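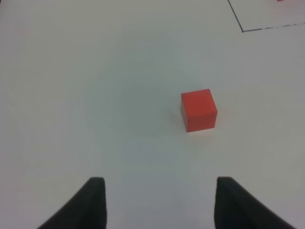
Aitana Aguirre wants it on record that the Buvex fingers dropped fewer blocks than the Olmedo ones on her bench, and that she never touched the force setting between the two. Fine. Run both yourself, same block, same force, and write down what you get. Section 4 is how.

4. Comparing fingers on the Isix arm

Applies to controller software with the Compare tab. No Compare tab = update first, see section 2.

Need:
Isix arm, bolted down, homed
Wrist camera, plugged in and focused (3.4)
Buvex finger set
Olmedo finger set
Hex key from the gripper box
One solid block, plain color, light table
Tape or a marker for the target area

4.1 Fit the first set

1. Arm to Park. Wait for the solid light.
2. Gripper power OFF at the wrist switch. Not just Stop on screen.
3. Back out both finger screws. Keep them, same screws fit both sets.
4. Slide new fingers on, flat faces inward. Push till they seat.
5. Screws in finger tight, then a quarter turn with the key. No more.
6. Power on. Fingers will close and open once by themselves.

CAUTION: Keep hands clear at step 6. The self-check starts with no beep on older controllers.

4.2 Check the camera view

1. Open Live View.
2. Jog to the Look pose.
3. Open fingers all the way. Both tips should show at the bottom of the picture, one each side, with table between them.
4. One tip missing = camera bracket has turned. Loosen, straighten, tighten, redo 3.4.
5. Soft tips are OK. Focus is set for the table and the block, not the fingers.

Note: a dim patch on the table under the arm is normal with overhead lights. If the block detector loses the block there, raise Exposure one step at a time. Don't add a desk lamp on one side, makes a hard shadow and the detector grabs that instead.

Note: keep spare blocks of the same color out of view. A bit of one poking in at the top edge is enough to get picked as the target on some runs. Either move it or set Ignore Area to cover your drop zone.

4.3 Set the run

1. Compare tab > New.
2. Name it. Use the finger name first, e.g. buvex_red_june. You will not remember which was which.
3. Force: 35 percent. Leave it there for both sets.
4. Runs: 500. Less is OK for a quick look but don't quote the number to anyone.
5. Start angle: Mixed. Block gets set down a bit turned each time, so the fingers have to deal with corners as well as flat sides.
6. Drop zone: click the four corners of your taped or drawn outline in Live View. If one corner is out of view, jog the arm over until you can click it, then go back to Look.
7. Save. Start.

CAUTION: Do not reach in to fix the block mid-run. Press Hold, wait for the solid light, then reach in. Hold does not spoil the count.

4.4 Swap and repeat

1. Arm to Park, gripper power off.
2. Change fingers as in 4.1.
3. Compare tab > Copy Last. Change the name ONLY.
4. Zero the fingers again (Tools > Zero). People skip this. The second set then closes short and looks worse than it is.
5. Start.

4.5 Reading the results

Picked: block left the table.
Held: still in the fingers at the drop zone.
Placed: inside the outline when let go.
Lost: detector could not find it. This is a camera count, leave it out when you compare fingers.

High Picked with low Held is a pad problem. Wipe both pads with a dry cloth and rerun before blaming the fingers. High Held with low Placed is usally the drop zone corners, go back to 4.3 step 6.

4.6 If it stops

Code 149: finger did not reach open. Screw too tight, back off and retry.
Code 149 again after that: wrong finger set picked in the menu.
Live View frozen: unplug the camera at the wrist, count to ten, plug in. Restart Compare, the finished runs are kept.
Arm parks by itself: cover switch. Check the lid.

Pads are due for a change at 2,000 closes, counter is under Tools > Wear. It does not reset when you swap sets, so write down the number for each set seperately. Cadach pads fit the Olmedo fingers only. Part list in section 9.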